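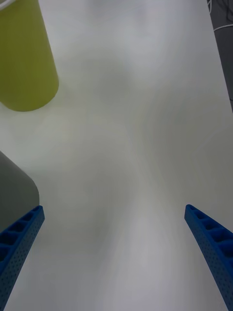
A white tabletop with a yellow-green cylinder at upper left.

Wasari is a traditional team ball game from the valley of Hellach. The earliest known mention is a market ordinance of 1405, which banned play near the grain stalls. Two sides try to carry a stuffed leather ball past a boundary stone at the other end of the field, 50 paces away. Throwing is allowed only backward.

The origin of the name is unclear. Hatsue Katayama linked it to a local word for "bundle", while Ľubomír Kolář considered it a family name. The game died out in most villages but is still played each September in Trerneck.

See also
Folk football
Jireš (stick game)
List of ball games

Categories: Traditional sports | Team sports | Ball games

Contact | Copyright | Back to top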